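Prisier Hall Users Group
Minutes of the meeting held 6 January 2024

Present: seven members of the group, plus one from the Sutitz allotment society.
Apologies: two received.

1. Minutes of the last meeting
The October minutes were agreed with one change. Under item 4, "kitchen door" should read "side door."

2. Heating
The boiler went out again over the holidays and was off for 3 days. Sarkon came out and replaced a valve. They say the boiler will get through this winter but want to quote for a new one. The group agreed to ask for two other quotes before spring. The hall thermostat is to be left at its current setting. Several people have been turning it up and not turning it back down.

3. Money
The balance after the valve was paid for is $700. The Oyewole Fund has agreed to give $200 toward folding chairs, to be spent by the end of the school year. There was some discussion of whether this could go to the boiler. It can't, under the terms of the grant.

4. Chairs
The hall owns 40 chairs that are fit to use. The broken ones stacked under the stage will go to the dump. Padded chairs were suggested but they don't stack as high and the closet is small. Agreed to buy plain ones in the same style as before.

5. Parking
Complaints from two neighbors on the north side about cars across driveways on dance nights. A sign will go up by the gate. The dance class will also be asked to remind people at the start of each session.

6. Bookings
The calendar on the wall and the one online did not match in October and two groups turned up for the same evening. From now on the online calendar is the only one that counts -- the paper one will be taken down. The quilting group would like an extra morning each month and this was agreed. The Sutitz society asked to use the hall for its seed swap and was given the date it wanted, with use of the kitchen.

Hire rates stay as they are until summer.

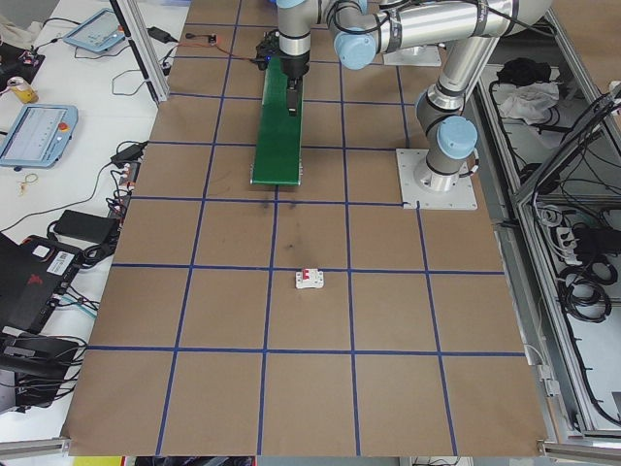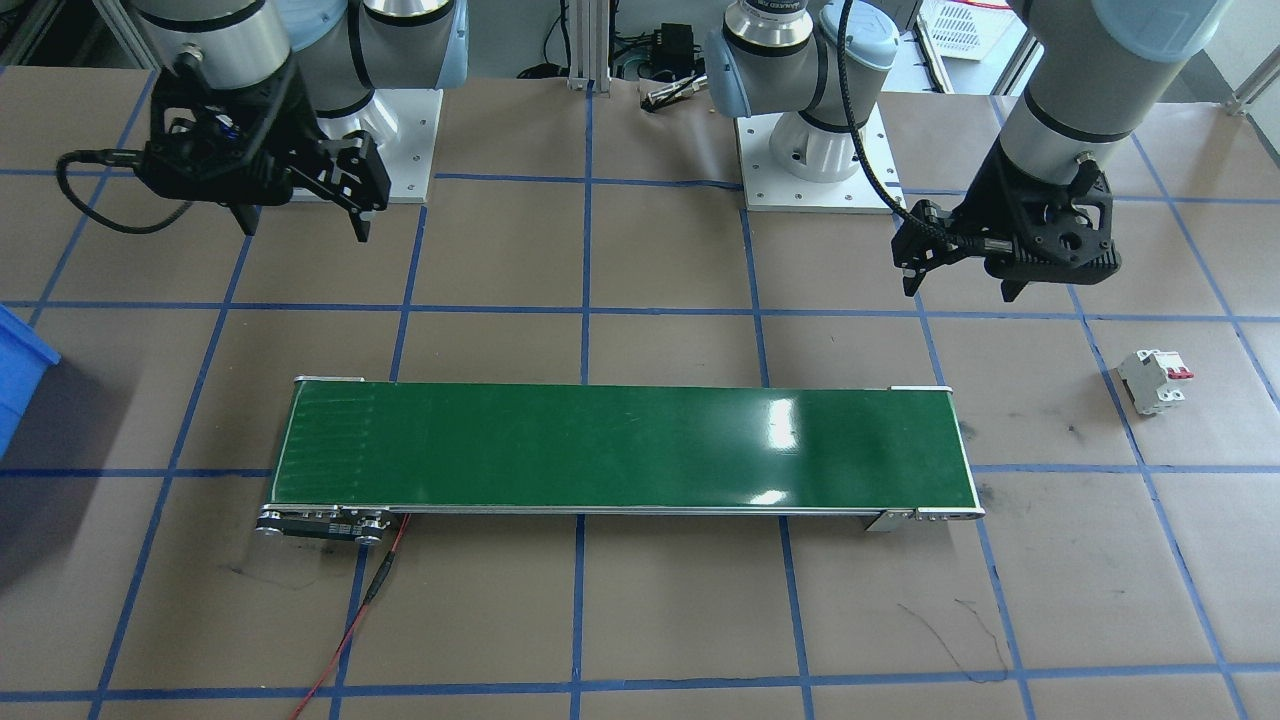

The Sutitz member asked whether the kitchen would be unlocked ahead of the seed swap, as setting up the tea took longer than expected last year. It will be opened an hour early. The member also wanted it noted that the society will bring its own cups and take its own trash away.

7. Any other business
The lost property box is full. Anything not claimed by the next meeting goes to the thrift store.
The outside light by the side door stays on all night. The timer needs resetting.

Next meeting: date to be set by email once the boiler quotes are in.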